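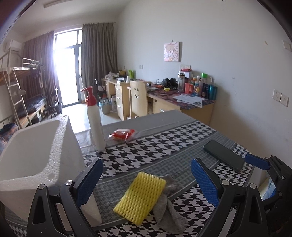

March, 6:40 a.m.

Aid appeal went in last night through the Skongate portal. Confirmation arrived at 11:52 p.m., eight minutes before the deadline. The upload limit is 10 MB per file and my tax transcript scanned at 34, so I had to rescan it in grayscale at a lower resolution. Page 3 is still faint, but the figures can be read.

The gap for spring is $1,182. Theerawat Nuchit in the aid office says the formula used my income from two years ago, when I was full time at Plustero, and that a change in employment status can be reviewed once per award year. He would not estimate a result. Review takes up to three weeks. The payment plan installment falls due before then, so I will pay it and ask for a credit if the appeal goes through.

Statistics: finished the problem set on confidence intervals except the last one. I keep using z where the sample is small enough to need t. Wrote the rule inside the cover of the notebook. Jyoti Katiyar sent her setup for the last problem and her degrees of freedom differ from mine by one. Hers are right.

Dropped the idea of a fourth course. Two evening sections at Wendholm plus the online one comes to 10 credits, which keeps me above half time — the loan deferment depends on that and on nothing else I can find in the terms.

Shift swapped with Shahab Kermani so I can sit the midterm. I owe him a closing. Kids' pickup that day is still open; will ask Homa tonight.

To do: print the pay stubs, return the library calculator, email Dehghan about the lab makeup.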